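Cocco Press, minutes of the September planning meeting

Present: Nives Orlandini (chair), Siham Daher, Ottavio Sorrentino, Natalina Amato (minutes)

Meeting opened at 6:15. Siham had wonderful news — the first printing of the Lerkik cookbook is down to its last 161 copies!

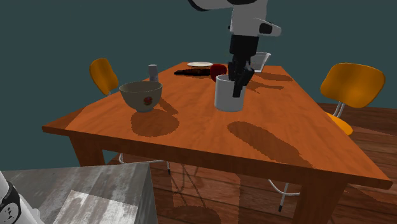
How many should we reprint?
Ottavio suggested 2000, with 200 held back for reviewers and food fairs. Agreed by all, very happily.

Natalina has the new cover proof and everyone loved the green. Spine text to go up a size. Nives will send the corrected file to the printer.

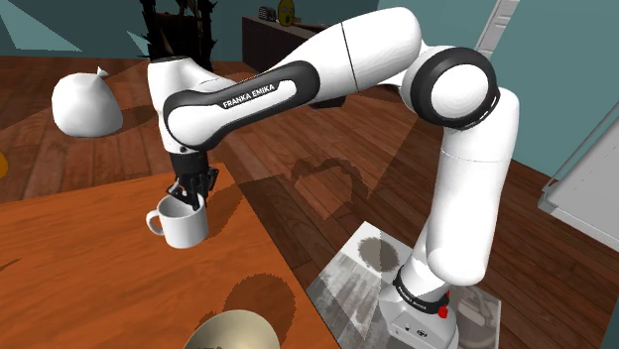 The index still needs a second reader, and Siham offered to take it — thank you, Siham! Audiobook held over to next time.

Closed at 7:40.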